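Household Routines, Unit 4
Washing up: what the rack is for, and what it isn't for
Handout for the Thursday group. Bring it back next week with your notes in the margin.

Last week's reading was the Nurkari booklet on kitchen order, and I asked you to mark every claim you would want proved before you acted on it. I marked 13 in the first chapter. The one I want to spend time on is the statement that a good rack "halves the work of the kitchen." Half of what? The booklet never says how the work was measured, or in whose kitchen.

Start with what a rack does. It holds a plate on edge so that water runs down and off. A wire slot does this well. A plate laid flat does not drain, whatever it is laid on, and a plate with a raised ring on the underside will hold a little pool if you leave it upside down on a level surface. You can test this at home with a spoonful of water and any dish that has a foot.

Cups are harder. The booklet says to put them "mouth down, always." I'm not convinced. Mouth down on a flat cloth, the steam has nowhere to go, and the inside can still be damp at bedtime. On its side, a cup lets air in but may keep a spoonful of water in the curve. Tilted, with the mouth lower than the base, is probably best – if you have something to lean it on.

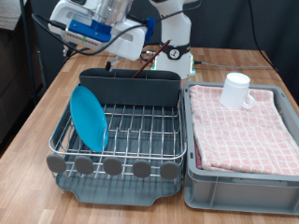
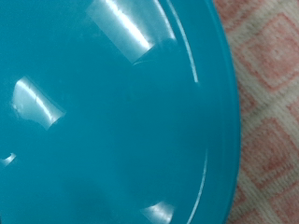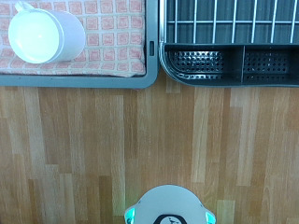
Fig. 4. First: plate upright in the wire rack, crate alongside. Second: glossy teal surface, close up. Third: cup on its side on a patterned cloth in a gray tray, next to the rack.

Look at the first and third before you answer the questions at the end. The rack in the first has its own drip tray, and a caddy at the back for the long thin things. The tray with the cloth in the third is a different idea altogether: a second place to put things, without slots. Does a second place help? The Uvstead method (next week's reading) says yes, one for plates and one for everything else. My own suspicion is that a second place mostly fills up, and then you have two full places and a wet counter.

A word on cloths. A cloth under the dishes soaks up drips, and then it is a wet cloth under the dishes. If you use one, hang it up after every wash. The Uvstead sheet tells you to change it weekly, a figure I have not been able to trace to anything.

For next week
Dry the same two cups two ways, one on its side and one tilted. Check them after an hour with a dry finger, and write down what you find even if it is dull.
Write one paragraph on whether your rack gets emptied or just gets used as a cupboard.
Read Uvstead, the section on trays only. Skip the testimonials.

Late notes go in the folder by the door.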